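3. How people fold when they think it doesn't matter
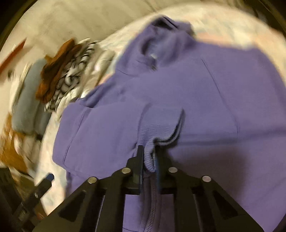 Figure 1. A purple zip-up hoodie with one sleeve folded in across the chest.

I should say up front that I came to laundry sideways. My earlier work was on shared kitchens, and I only started asking about clothes when people in the Mastis building kept bringing them up while I was trying to get them to talk about dishes. So this section leans on the household diaries more than the interviews, and the diaries are messy (I love them, but they are messy). The diary sheets went out in April, one per adult, and people could write whatever they wanted in the big box at the bottom. Most of what I use here comes from that box.

In all, the diaries gave us 2150 entries that mention clothing in some way. Xuelian Wan and I read every one of them separately, then sat down together and argued. We ended up keeping 351 entries that talk about folding as its own job, apart from washing, drying or putting away. If somebody wrote "did the laundry" and left it there, we dropped it, even when we were pretty sure folding was in there somewhere. Xuelian wanted to be looser about this and I wanted to be stricter, and I won that one, though I'm less sure about it now than I was when we closed the coding on 2/11/24.

The first thing that jumped out was how much people care about shirts and how little they care about everything with a hood. Shirts have rules. People told us where they learned the rules, who broke them, and what happened at Thanksgiving when a sister-in-law folded them the wrong way! Sweatshirts and hoodies mostly get a shrug. One person in the Ghumman building wrote, "Sleeves in, then whatever the hood wants to do." Another wrote that she folds her husband's work pants along the crease and then "sort of wads" his sweatshirts on top so the pants stay flat.

We started calling these the whatever clothes, and the name stuck well enough that it's in our codebook. A whatever garment is one that the diary writer handles at least twice a week and describes with no rule at all. Hoodies are the clearest case (Figure 1 has the kind of garment I mean), but the group also takes in pajama pants, gym shorts and, for four of the households, every single thing belonging to a teenager.

Now, it would be easy to read this as plain laziness, and a couple of our own diary writers read it that way about themselves. I don't buy it. The same people who shrug at a hoodie will spend a long paragraph on the right way to stack washcloths. What seems to matter is where the thing is going to live. Shirts go in a drawer or on a shelf where a bad fold shows up later as a wrinkle at work. The whatever clothes tend to live on a chair, a hook, the end of the bed or the top of the dryer, and they get pulled on again before anybody would notice a crease. Zerkari, the oldest of our buildings, has tiny closets, and the chair comes up there constantly. In Clollo, where the closets are big enough to stand in, people still talk about the chair. I had expected the closets to make more of a difference than they did, and I don't have a great explanation.

The other pattern has to do with who is doing the folding. When people fold their own whatever clothes, they write very little. When they fold somebody else's, they write more, and the tone changes. You get apologies ("I never know how he likes these") and you get small complaints about zippers left open and cuffs left inside out. A few writers said they fold other people's hoodies more carefully than their own, which fits with what we heard in the interviews about guests and towels. I come back to the towels in Section 5.

One caution before moving on. The diaries only catch what people thought was worth writing down, and a shrug is hard to write down. We almost certainly missed a lot of folding that was too boring to mention, and the boring part is what I'd most like to know about. Section 4 tries to get at some of it by going back to the interview transcripts and looking at what people said about the chair when we hadn't asked.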